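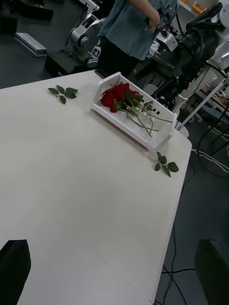 Toravside Shared Workshop / Robot Arm Group / Notebook

Thursday, started after lunch

Today we work with the roses again. They lie in the white basket on the big table, all heads to one end, and the stems cross each other at the other end. For the gripper this crossing is the difficult part. When it takes one stem, it can easily pull the neighbor also.

I changed the closing force from 40 to 32 percent in the settings. With 40 the stem got a flat place, and Guido said a flower with such a stem will not drink. I also made the approach slower for the last 6 cm.

The leaf sprigs on the table are a separate task: one to the left of the basket, one near the rounded corner. I want to try them with the finger tips only, coming from above. The corner one I don't like so much, because the right finger is already out over the floor when the arm goes there. Kam-wah, please check the limit on that side before you run anything.

Basket stays at an angle for now. If we put it straight, the old positions from Piras are useful again, but then we learn nothing new.

To do:
- move the white cables on the floor to the wall side
- save the wrist camera settings under a new name (run 1805 was overwritten, my mistake)
- ask Guido for 2 softer finger pads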